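Keeping the customers you already have

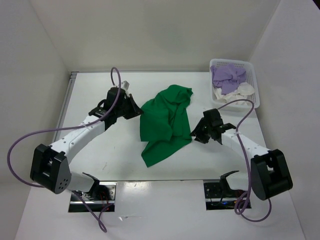 A green cloth on a white work surface, with a gripper on either side.

Most people who join a direct selling company are taught how to find new customers. Far fewer are taught what to do once the first order has been delivered, and that is where a lot of the money goes missing.

Tsutomu Nomura sold kitchen goods for Palport before moving to Jureo, a household care range sold through home visits and small parties. In his second year he went through his order book and found 805 names in it. Most had bought once. He had never rung them again.

"I was driving across the county to meet strangers," he says. "There were people ten minutes away who liked the stuff and had run out of it."

He stopped booking new parties for a month and worked through the book from the front. He made the calls in the early evening and kept them short. He asked how the product was doing, whether anything had gone wrong with it, and whether they wanted to hear from him again. If they said no, he crossed them off.

Some had moved. A few were annoyed about orders that had turned up late, and he put those right first. By September he had a list of regulars and a reorder date against each name.

The reorder date is the part he now teaches his own team. A bottle of cleaner lasts a household a fairly steady length of time, so there is no need to guess when to call. He keeps the dates in a paper diary. Others in the team use Kubo, a contacts app with reminders, and he does not mind which as long as it gets filled in on the day of the sale.

He sets aside 2 evenings a week for calls and does not swap them for anything else. New sellers are asked to make a follow-up call 2 days after delivery, before the customer has put the box at the back of a cupboard.

It is slow work, and it does not suit everyone. One member of his team left for Prillura, where the selling is mostly done online, and is happier there. Nomura still runs parties too, though fewer of them. His regulars bring in around 3000 pounds of orders in a normal month, and most of the guests at his parties are now their friends or neighbours.

His diary for next year is already on the shelf, with the first few dates copied in.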